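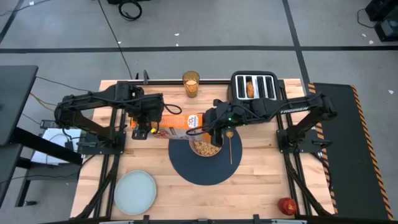
How long does a box of cereal stay good once it has been opened?

A few weeks, if the bag inside is rolled down tight and the box is kept somewhere dry.

That was what the sheet from the Givutgate housing office said, under the heading Your Pantry, and Maarja Pärn had read it twice and didn't care for it. A few weeks by whose mouth? She had eaten cereal in Bruseck for 30 years, in three different kitchens, and in all of them it had gone soft by the second Sunday no matter what anybody did with the bag.

"It's only a guideline," said Marcelino.

"Then they should call it a guess."

He was setting the table. He did this every morning now, having read somewhere that people who set a table for breakfast ate better and argued less. First came the round placemat, dark as a well. Then the bowl in the middle of it, and the long spoon to the right. He put the small amber glass toward the back, where she would have to reach across for it, and she noticed this and let it pass. The toaster had four slots. There were two of them in the apartment and neither ate more than one slice.

"Who needs four?" she had asked on the day he carried it up.

"Company," said Marcelino Sepúlveda, who had not had company since the move.

But today he had. Qistina Ngau from downstairs was coming up at nine to talk about the lease, and he had laid things out as though a lease could be won with toast. There was an apple. Maarja looked at the apple for some time.

"Is she supposed to eat that?"

"If she wants."

"With what? You haven't given her a knife."

"People bite apples, Maarja."

"At a meeting?"

He went to see about the coffee. Maarja took the cereal box off the shelf and shook it next to her ear. It sounded all right. She didn't trust the sound. She unrolled the bag and smelled it, and it smelled of oats and sugar and a bit of cardboard, the same as it had in the store. According to the date she had penciled on the flap, it had been open 18 days.

She ate one ring.

It was crisp. She ate another, in case the first had been lucky, and then one from farther down, where she had to push her whole hand in past the wrist. That one was crisp too. So either the sheet was right or the company was putting something in them now. She turned the box around and read the small print all the way to the end and found nothing she could object to, though a good deal of it was in words she would not have used at a table.

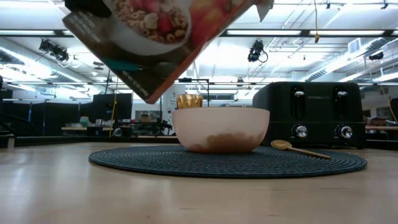

Breakfast, with the box tipped over the bowl.

Qistina came at ten past. She was younger than she sounded through the floor. She sat down where the bowl was and said how nice, and Marcelino stood there beaming like a man whose reading had paid off.

"You got the pantry sheet?" Qistina said. "Everybody in the building got one. Mr. Osman on the second floor sent his back with corrections."

"What did he correct?" said Maarja.

"The cereal, mostly."

Maarja sat down across from her. She had passed Darmawan Osman on the stairs for over a year and had taken him for a fool on account of his hat.

"And what does he say? How long?"

"He says a week. He says anything after that, you're only being stubborn."

"A week," said Maarja. She pulled the box closer and folded the top of the bag down once, and then again. "A week is ridiculous. Has he tried rolling it?"

"I think he uses a clip."

"Well, then."

Marcelino asked whether anyone would like toast. Qistina said she would, and he pushed the lever down with great care, and all three of them waited without talking, as people do near a toaster. The lease was in Qistina's bag. It went up by 72 a month starting in the fall, and she had practiced on the stairs how she was going to say so, and had thought it would be the first thing out of her mouth.

"Taste that," said Maarja, and held out the box. "Go on. From the bottom. Tell me if you think that's been open 18 days."

Qistina reached in and took one, and chewed, and took a little longer over it than she needed to.

"I'd have said less," she said.

"How much less?"

"Ten?"

"Marcelino," said Maarja, "get her the milk."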